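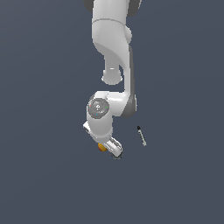 샤르보노 공개일 참관기: 팔 하나를 돌보는 사람들

7월의 샤르보노 작업동은 덥다. 안내 메일에는 "쾌적한 실내 견학"이라고 적혀 있었는데, 쾌적한 쪽은 제어반이었다. 에어컨 바람이 전부 그리로 간다. 방문객에게는 부채를 하나씩 나눠 주었고 부채에는 협력사 바쿠빅스의 로고가 찍혀 있었다.

오전 순서는 회사 소개와 기념 촬영이라 건너뛴다. 내가 보러 간 것은 안쪽 칸막이 너머에 있는 '페로' 셀이다. 작업대에 놓인 잡다한 물건을 집어서 옮기는 팔 한 대짜리 셀인데, 홍보 책자에서는 두 쪽에 걸쳐 미래를 약속하고 있고 실물 옆에는 걸레와 육각 렌치가 걸려 있었다. 나는 책자보다 걸레 쪽이 믿음직했다.

설명은 셀 담당인 차로엔 타위삭 씨가 맡았다. 말수가 적은 분이라 질문이 없으면 설명도 없다. 일행 중 누군가 "이게 사람 일을 빼앗습니까" 하고 묻자 그는 손에 든 점검표를 한 장 넘겨 보이더니, 아직까지는 일을 주는 쪽이라고 했다.

점검표는 매일 아침 시뮬레이션에서 시작한다. 실물 팔에 전원을 넣기 전에 화면 속의 팔을 먼저 움직여 본다. 화면 속 작업면은 무늬 하나 없는 짙은 청회색이고, 그 위에 과일처럼 둥근 주황색 물건과 마커 비슷한 가느다란 물건이 놓여 있다. 팔은 위에서 내려온다. 현장 작업대는 물론 저렇게 깨끗하지 않다. 내가 봤을 때는 커피 자국이 있었고, 그 자국 위치를 바꾸면 비전 담당이 화를 낸다고 한다.

화면에서 맞추는 것은 대개 손목 자세다. 둥근 물건은 웬만큼 비뚤게 접근해도 잡히지만 가늘고 긴 물건은 기울어진 방향을 손목이 따라가 주어야 한다. 게다가 팔이 물건 위로 내려오면 위쪽에서 보는 시야는 팔뚝이 가려 버린다. 주황색 물건도 손목 아래에서 반쯤만 내다보고 있었다. 그래서 페로는 팔이 비켜나 있을 때 위치를 한 번 재 두고, 내려가는 동안에는 그 값을 믿는다. 누가 그사이에 물건을 건드리면 빈 곳을 집는다. 오후 시연에서 방문객 한 분이 호의로 마커를 똑바로 놓아 주셨고, 페로는 매우 정중하게 허공을 집어 올렸다.

그리퍼 정비는 자레드 같은 자동 장비가 할 줄 알았는데 사람이 한다. 제이드 포틴 씨가 정비대에 여분의 그리퍼를 올려놓고 시범을 보였다. 순서는 이렇다. 팔을 정비 자세로 보내고 전원을 차단한 뒤 잠금쇠를 채운다. 손가락 패드를 떼어 가루를 닦는다. 패드 표면이 번들거리면 바꾼다. 틈새는 마른 붓으로만 털고 압축 공기는 쓰지 않는다. 먼지를 안쪽으로 밀어 넣는 데 그만한 도구가 없다고 한다. 나는 집에서 키보드 청소할 때마다 그렇게 해 왔으므로 조용히 있었다.

다시 끼운 다음이 오래 걸린다. 볼트를 대각선 순서로 조이고, 케이블이 손목 회전에 끌려가지 않는지 손으로 확인하고, 공구 중심점을 다시 잡는다. 기준 핀 끝에 그리퍼를 자세를 바꿔 가며 맞대는 작업인데 5가지 자세로 한다. 한 자세라도 어긋나면 처음부터다. 포틴 씨는 두 번 만에 끝냈고, 체험 순서에서 나선 나는 점심시간 종이 구해 주었다.

속도 얘기도 들었다. 정비 직후에는 정격의 약 80퍼센트로 돌리다가 반나절쯤 문제가 없으면 원래대로 올린다. 규정에 있는 숫자냐고 물었더니 전임자인 데클런 코클런 씨가 메모지에 써서 제어반 문에 붙여 둔 것이라고 했다. 메모지는 누렇게 바랬고 테이프만 새것이다. 규정집은 사무실 책장에 있는데 비닐 포장이 아직 그대로였다.

고장 사례로 꺼내 놓은 것은 봄에 있었던 손목 떨림이다. 처음에는 감속기를 의심해서 견적까지 받았고, 다음에는 제어 소프트웨어를 의심해서 클렐랄런스 쪽과 전화로 꽤 오래 다투었다고 한다. 원인은 가대 앵커볼트 하나가 풀린 것이었다. 팔은 멀쩡했고 팔이 매달린 쪽이 흔들린 셈이다. 그 뒤로 점검표 맨 위에 볼트 항목이 올라갔고, 풀림을 눈으로 알 수 있게 너트마다 흰 선을 그어 두었다. 선을 긋는 데 든 비용은 페인트펜 한 자루다. 감속기 견적은 끝내 알려 주지 않았다.

질의응답에서 나탈리 딜런 씨가 시뮬레이션과 실물이 얼마나 맞느냐고 물었다. 타위삭 씨의 대답은 접근 경로는 잘 맞고, 손가락이 물건에 닿은 다음부터는 참고만 한다는 것이었다. 마찰값은 주마다 손본다. 패드가 닳기 때문인데, 화면 속의 패드는 닳는 법이 없어서 사람이 일부러 닳게 해 주어야 한다.

돌아갈 분들을 위해 적어 둔다. 작업동은 후문이 가깝고, 안전화는 빌려주지만 큰 치수가 일찍 떨어진다. 나는 2치수 작은 것을 신고 오후를 보냈다. 페로 셀 설명은 오후 조가 더 길고, 그리퍼 탈착 체험은 입구 명단에 따로 이름을 써야 한다. 다음 공개일에는 제어반 문도 열어 보여 준다고 하니 에어컨 바람은 그때 좀 얻어 쐴 수 있을 것 같다.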